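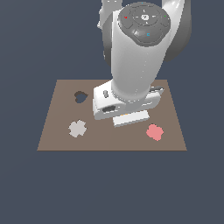

8월 30일 월요일 | 글: 객원 필자

공연 오프닝 밴드 얘기를 좀 하고 싶다. 지난 6월에 비섬(Bisum)에서 데니코(Denico) 단독 공연을 봤는데, 그날 이후로 계속 이 생각을 하고 있다. 데니코는 좋았다. 그건 다들 아는 얘기니까 넘어가고, 내가 말하고 싶은 건 그 앞에 40분쯤 무대에 섰던 레데스마(Ledesma)다.

나는 솔직히 이름도 처음 들어 본 밴드였다. 입장 줄에서도 오프닝이 누군지 아는 사람이 별로 없는 눈치였고, 앞줄에 자리 잡은 사람들은 대부분 휴대폰을 보고 있었다. 그런데 두 번째 곡에서 베이스가 혼자 길게 끌고 가다가 드럼이 뒤늦게 툭 들어오는 순간이 있었는데, 와, 그때 내 옆 사람이 휴대폰을 주머니에 넣었다. 나도 넣었다. 집에 오는 지하철에서 찾아보니 음원은 달랑 두 곡(!)이었고, 그 두 곡을 지금까지 거의 매일 듣는다.

문제는 이런 밴드를 포스터에서 찾기가 너무 어렵다는 거다. 그날 포스터를 다시 보니 데니코 이름은 손바닥만 하게 박혀 있고, 레데스마는 맨 아래 주차 안내 바로 위에 있었다. 예매 페이지에는 아예 "게스트 있음"이라고만 적혀 있었다. 게스트 있음이라니. 식당 메뉴판에 "반찬 있음"이라고 써 놓은 것도 아니고, 몇 달씩 합주하고 올라오는 사람들한테 좀 너무하지 않나?

기획하는 쪽 사정도 모르는 건 아니다. 오프닝은 섭외가 늦게 확정될 때도 많고, 표를 파는 건 어차피 메인 이름이다. 포스터에 이름을 많이 넣으면 지저분해진다는 말도 들어 봤다. 그래도 예매 페이지 글 한 줄 고치는 데 디자이너가 필요한 건 아니지 않나. 공연 일주일 전이라도 좋으니 이름하고 음원 링크 하나만 올려 줬으면 좋겠다. 그러면 나 같은 사람은 미리 들어 보고 간다. 미리 들은 곡이 한 곡이라도 있으면 공연장에서 듣는 귀가 완전히 달라진다.

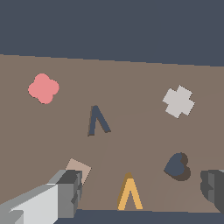 그리고 시간표 문제도 있다. 문 여는 시간만 알려 주고 누가 몇 시에 나오는지는 비밀처럼 굴 때가 많은데, 그러면 관객은 당연히 메인 시간을 눈치로 계산해서 늦게 온다. 비섬은 꽉 차면 600명이 들어가는 곳이다. 레데스마가 첫 곡을 시작할 때는 뒤쪽 바닥이 훤히 보였다. 데니코가 나올 때쯤엔 화장실 가는 것도 포기해야 할 정도였고. 늦게 온 사람들 탓을 하려는 게 아니다. 퇴근하고 밥도 먹어야 하고, 서서 두 시간을 더 버텨야 하는데 누가 나오는지도 모르는 앞 순서를 위해 뛰어오라고 하는 건 무리다.

반대로 잘하는 데도 있다. 테넌트(Tenent)라는 작은 기획팀은 공연마다 모든 팀의 시작 시간을 올리고, 이름도 전부 같은 크기로 쓴다. 처음 봤을 땐 누가 메인인지 헷갈려서 살짝 짜증이 났는데(진짜다), 몇 번 가다 보니 그게 꽤 재미있다. 700석짜리 극장을 빌려서 했던 공연 때도 첫 팀부터 자리가 제법 차 있었고, 첫 팀이 끝나고 로비에서 그 팀 티셔츠를 사는 사람도 여럿 봤다. 나는 사이즈가 없어서 못 샀다. 아직도 좀 아깝다.

물론 오프닝이 전부 좋지는 않다. 메인과 분위기가 하나도 안 맞는 팀이 올라와서 서로 민망한 30분을 보낸 적도 있고, 멘트가 노래보다 길었던 팀도 있었다. 그런 날은 나도 뒤에서 맥주만 마신다. 그래도 그 30분이 별로였는지 아닌지는 와서 듣고 정할 수 있어야 한다고 생각한다. 이름도 모르고 시간도 모르면 별로였다고 불평할 기회조차 없는 셈이니까.

관객 쪽에도 부탁이 하나 있다. 늦게 오는 건 괜찮은데, 앞 팀이 조용한 곡을 할 때 바 앞에서 큰 소리로 떠드는 건 제발 참아 줬으면 한다. 레데스마 마지막 곡이 거의 속삭이듯 끝나는 곡이었는데, 나는 그 끝부분을 누군가의 이직 고민과 함께 들었다. 연봉 협상은 잘되셨는지 모르겠다. 그 곡은 아직 음원으로도 안 나와서 제목도 모르고, 다음에 언제 또 들을 수 있을지도 모른다. 가을에 또 어딘가에서 오프닝을 한다는데, 예매 페이지를 아무리 뒤져도 어느 공연인지 못 찾겠다. 아는 분 있으면 댓글로 좀 알려 주세요.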